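Station Two

The laundry at Tatmont ran three shifts until October. After that it ran two, and the folding hall on the lower floor was refitted with stations bought from Huden. I had folded there for nine years. My new title was exception operator, and the pay grade stayed where it was.

The work order defined an exception as any piece the station could not finish in 138 seconds. By hand I had done a shirt in less than ten.

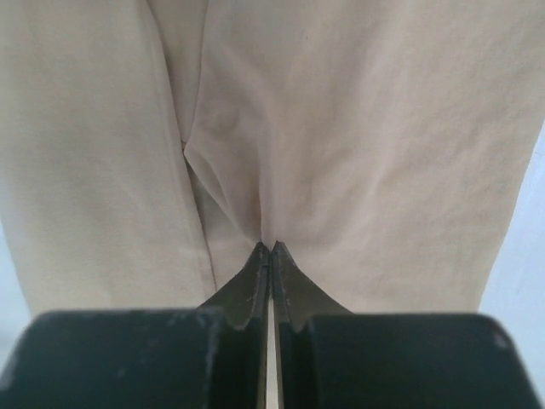

My job came with a chair, my first in that building. From the chair I watched the wrist view and kept one hand near the release key. I learned to read cloth the way the station got it, from too close. A beige piece would fill the screen, its creases running down to the fingertips, and I had to judge from one line of stitching whether we had a hem or a side seam. If I judged wrong, the piece went back in the basket and the log took a mark against my number.

The log was kept in a program called Rirano. It recorded holds, releases and idle time. It had no field for talk, and by the second week there was little of it. At the old tables we had stood two to a sheet and walked toward each other some 200 times a shift. You cannot fold a sheet with a person and not know how her morning went.

Dark green went down first, flat, near the back left corner. Beige came next, one corner in the left gripper and the rest slack on the white table. Orange waited in the basket.
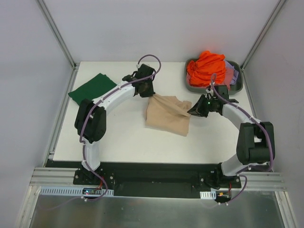

Night Count

The target was 1000 pieces per hall per night. We missed it through the fall and then met it. The woman from the next station transferred to Ji, the sorting annex across the yard, where they still used hands. She left me her thimble. I kept it on the console beside the release key.

At 4 a.m. I put a hold on station two and went around to the table. The beige was on top of the green, one corner rumpled. I smoothed it with my palm, twice, and went back to my chair. Rirano logged the hold as operator error - duration nine seconds.

I released the arm.
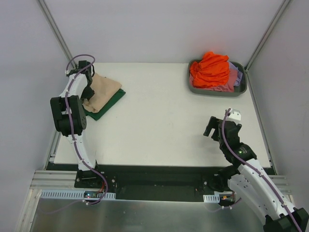
Station two, beige over green, before the hold.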